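From: Morenike Odukoya
To: supplies list
Subject: Re: detergent for the swap table – which bottle is it

Rhys McAlister wrote:

> Two things before I print the sheet for December. Someone told me the
> orange bottle is dish soap and someone else says laundry. Which? I don't
> want it going out with the kitchen stuff again. Also what's in the yellow
> wrapped box, and is it staying on the green table or going back to Climine?
> I have 40 labels left and would like to not waste them.
>
> Rhys

Rhys, quick one, I'm between things.

It's laundry. Tide, the orange-yellow bottle, label in Chinese. Lying on its side on the green table when I looked, cap end toward the box. Please can whoever is in next stand it up, those caps are not to be trusted. 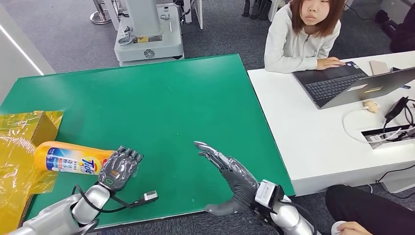
The box I don't know. Cardboard, yellow plastic round it, still wrapped. Lawal thinks it came with the Marwat order but he wasn't sure and I didnt want to open it without asking. Fatima, do you have the packing slip? If it's Marwat it stays. If it's Climine it goes back with the other 2 and we want the credit.

For the sheet just put "laundry detergent, liquid, 1 bottle" under Washing. Don't bother with the size, I'll fill that in by hand. I can read a bit of the label but not enough to give you dosing, so Itzel has offered to ask her neighbor to translate the back and we'll tape an English version on. Until then nobody guess at the amount please – last time we had suds out the door and a very long evening with the mop.

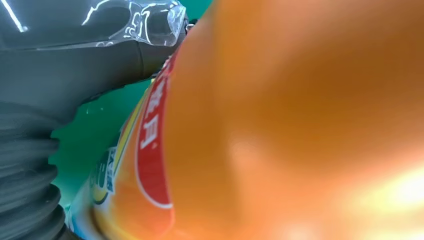 Tide bottle, close up: label with the red banner and white characters.

Other stuff while I'm here:

Labels – use 2 per item, one on the front and one on the lid or top, the front ones rub off. Not over the printing on the Tide one, Itzel's neighbor needs to see all of it.

Swap table itself – green one stays where it is, up against the white desk. I know Lawal wanted it by the window but then there's no room to get past with boxes.

Wosusetti tubs – still waiting. They said Vermont warehouse, then they said not Vermont. I'll call agian after lunch.

If anybody has spare powder detergent bring it in a sealed tub, not a bag. Bags split.

Send me the sheet before you print it Rhys and I'll check the Washing section against the shelf.

Morenike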